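Snacks, a pantry shelf, and what I spend on both

Posted Wednesday, March 15, 2023

I started writing down everything we spend on groceries last July. I wanted to know where the money was going, and I had a feeling a lot of it was going to things we eat standing up between meals. I was right about that. Anyway, I have eight months of numbers now and some changes to report.
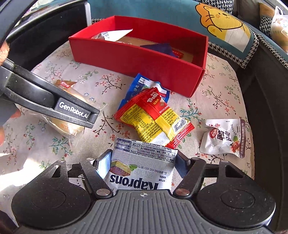
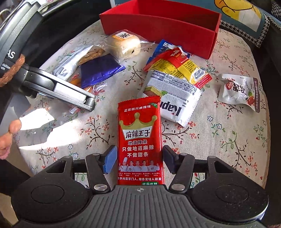

First, the total. Between July and the end of February we spent $2,956 on groceries for two adults. That includes coffee and cat food. It leaves out restaurants and the lunches I buy at work, which I track on a separate page and would like to not discuss this time.

Out of that, $571 was snacks. I count as a snack anything that is ready to eat when you open it and isn't fruit. Crackers count. Cheese does not, unless it comes in sticks. Gwilym Morgan, who I used to work with and who reads this blog, wrote to say that peanut butter should count because he eats it off a spoon. I'm leaving it under regular food.

I used a plain spreadsheet for this. I tried an app called Fliltance for a few weeks in the summer and gave up. It sorted everything from one store into one category, so a bag of onions and a box of cookies both went in as "household." You could fix it by hand, line by line, but if I'm doing it by hand I would just as soon type the numbers into my own sheet. I keep the receipts in an envelope on the fridge and enter them on Sunday nights. It takes as long as one cup of tea.

The biggest thing I learned is that we buy snacks when we go to the store without a list. The trips with a list had very little snack spending on them. The short trips, where one of us went out for milk, were where most of it happened. We'd come home with the milk and four other things.

So the first change was to stop making milk trips. We now buy two half gallons on the main shop and keep one in the basement fridge. This sounds too simple to matter. In January, the first full month we did it, snack spending went down to less than half of what it had been in December. December is a bad month to compare against, I know. February stayed low too.

The second change was the shelf. We used to keep snacks in three places: the cabinet over the stove, the basket on the counter, and a drawer in the living room that I won't defend. Things got lost. I threw out two boxes of granola bars in October that had gone stale behind the rice. Now there is one shelf in the pantry, and when it's full we don't buy more. I put it up myself with brackets from Metmont Hardware. It's 4 feet long and a little low on the left side. You don't notice with things on it.

The third change is a monthly limit. We set it at $160 for all the extras together, meaning snacks, soda, desserts and anything bought because it looked interesting. That last group is the one I enjoy the most and I didn't want to cut it out. I like picking up a packet of something I've never tried. If it's bad I've lost a dollar or two. If it's good it goes on the list as a regular item and has to compete with the others.

A few people asked if I've looked at buying in bulk. We had a membership at Cakell for one year and didn't renew it. The prices per ounce were good, but we ate more because there was more. A tub of pretzels that size was gone in the same week as a small bag would have been. For paper towels and rice it made sense, and we now get those at Nyaga when they go on sale.

One thing I haven't worked out is how to handle guests. My sister's kids were here over a long weekend in February and cleared the shelf by Saturday night. I restocked it and put the cost in its own column, which I labeled "visitors." My wife says that's cheating. It probably is, but I'd like to see what a normal month looks like without them in it.

I'll keep the sheet going through the end of July so I have a full year, and I'll post the monthly totals then. If you want a blank copy of the spreadsheet, leave a comment with your email and I'll send it. It has a tab for gas as well, which you can delete.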